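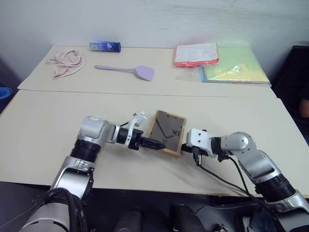

Left gripper on the frame, right gripper approaching.

Gripper choice for thin wooden frames
Asked in November – 2 answers

Our laboratory is comparing the Tollura and Gitberg grippers on a two-arm station. Which is preferable for holding a narrow border without touching the panel?

Answer 1
We recommend the Gitberg at low force. In 928 trials at our site, most slips occurred when the second arm closed. Please test each arm alone first.

Answer 2
Tollura works fine here. Check the controller firmware – version 5 or later.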